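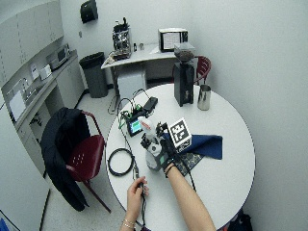

Brian Kaijage warms the cups before he says hello. By the time I've found somewhere to put my bag he has asked me twice whether I take milk, and both times he has looked a little hurt that I had to think about it.

I'd come to talk about Tornarlow, the home coffee class he runs with Erasto Makokha, and I had a whole page of questions. We got to four of them. Brian talks the way other people cook for a big family, with everything going at once, and I loved it.

"People walk in and stare at the espresso machine," he told me. "Everybody wants the machine. I say fine, stare, then come over here and meet the grinder, that's where your money should go!"

He's strict about beans. They go into the hopper a bit at a time, and he won't leave them sitting in there over a break. The ones he likes best right now are sold as Endosa, a washed coffee he orders in 500 gram bags, and he has kept a notebook on it since January. I asked to see a page. It was mostly numbers and the word "sour" underlined.

Erasto turned up at this point with a bag of oranges and no explanation. He teaches the milk half of the evening, and he's the quieter of the two – until you say something wrong about foam.

"A pitcher should be a third full," he said. "Half, okay, if you must. People fill it to the top and then they're scared to move it."

I confessed that at home I just use one of those little battery whisks. I was ready for a lecture, but he was very kind about it.

"It's good! My mother has one. You warm the milk first, you hold it just under the top, you stop early. Most people don't stop early."

The class started as a favor for neighbors and grew from there. They've had 271 people through so far, most of them in pairs, and the same round table has done duty for all of it. Brian likes that it has no head. "Nobody gets the bad seat," he said, and Erasto said there was absolutely a bad seat, and they argued about that for a while.

They disagree about plenty. Brian wants to add an advanced evening called Puller, all espresso, no milk, scales on the table. Erasto thinks it will draw the same six guys every time. (He named three of them.) His own idea is a Saturday-breakfast sort of thing without the Saturday, where you'd learn one good drink, eat something and go home.

"He wants a café," Brian said.

"I want lunch," said Erasto.

I asked what a beginner should buy first if they only had 200 dollars. Brian said grinder before I'd finished. Erasto said a cloth, a decent one, and then the grinder. He keeps a spare folded in his back pocket, and he wiped the pitcher with it while he was telling me.

My coffee was lovely, by the way. I had the milk.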